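Hasdale students to host block-sorting robot contest in October

HASDALE – Students in the Hasdale Technical School robotics club will open their workshop to the public in October for the Brullen Block Challenge, a contest in which school teams program a robot arm to push colored shapes across a table and into groups.

Teams from Brullen, Dunstan and Kollalow have signed up to compete against the host school. Each team has 15 minutes at the table. Judges call out a layout, such as all blocks of one color in a corner or the stars lined up along one side, and the arm has to produce it without a student touching the pieces. Moving a block by hand ends the run.

"The rules fit on one page, and we kept them that way on purpose," said Rosalie Holzer, a senior who leads the programming group. "Pushing a block in a straight line is easy enough. Pushing a star in a straight line took us most of the spring, and it still wanders when you catch it on a point."

The club started the project last fall with a budget of $4000 from the school's equipment fund. Students wrote the control program, printed practice pieces and drew up the scoring sheet. They have since logged 200 practice runs and will share the records with visiting teams before the contest, so that every school can train on the same material. 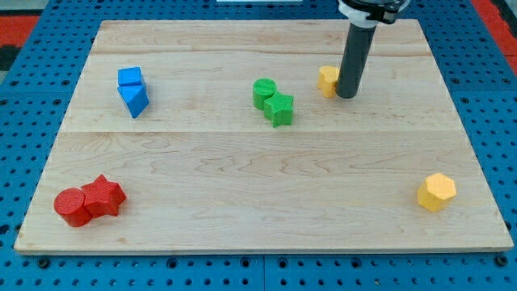
Hasdale Technical School – Robotics Club

Play takes place on a light maple board set on a blue pegboard table. The pieces come in red, green, blue and yellow, and their shapes include cylinders, five-pointed stars and hexagons. The arm reaches down from above with a straight gray tube and has no fingers, so a program can only nudge a piece and never lift it.

Gion Auer, a junior, wrote the part of the program that decides which side of a block to push from. He said groups of touching pieces cause the most trouble.

"If a cylinder and a star are up against each other, you can't just shove one and expect the other to stay put," Auer said. "We had a version that went around and around the same pair until the clock ran out. Now it backs off and tries from another angle."

Hannelore Leitner, who teaches electronics and advises the club, said the contest is open to beginners. Schools without an arm of their own can write and test code in a simulator supplied by Hasdale, then run it on the real table during a practice session in the morning.

"Some of these kids had never written a program before last year," Leitner said. "They argue about friction at lunch now."

Each school may enter up to 4 students. Scoring covers finished layouts, time used and the written notes a team hands in with its code. Practice starts at 9 a.m. and the first scored run is at 1 p.m. Admission is free for spectators, who should use the workshop entrance behind the gym.

Schools that want to enter or borrow the simulator can contact Hannelore Leitner through the Hasdale Technical School front office.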